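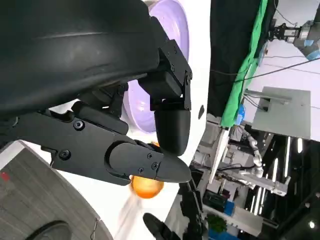 Le compotier est un récipient ouvert destiné à la présentation et à la conservation de courte durée des fruits frais. Dans l'usage domestique, il est souvent remplacé par un simple bol posé à même la table, sans pied ni couvercle. Les teintes unies et pâles y sont courantes : un bol mauve lavande à l'intérieur lisse, sur un plateau blanc, laisse ressortir la peau orange vif et légèrement grenue d'une orange. Le terme désigne par extension le contenu lui-même.

Dimensions et matériaux

La faïence, le verre, le bois tourné et les matières plastiques sont les plus répandus. La profondeur reste modérée, afin de limiter l'écrasement des fruits du dessous. Le modèle Jilska, dessiné par Benedetta Fabbri pour la maison Skurnberg, pèse 1 190 g à vide ; la version sur pied atteint 1 650 g.

Usage

Les agrumes à peau épaisse supportent plusieurs jours à température ambiante. Les bananes et les pommes dégagent de l'éthylène – gaz qui accélère la maturation des fruits climactériques – et sont de préférence rangées à part. Un fruit moisi est retiré sans délai et la paroi lavée à l'eau savonneuse.

Voir aussi

Coupe à fruits
Corbeille
Saladier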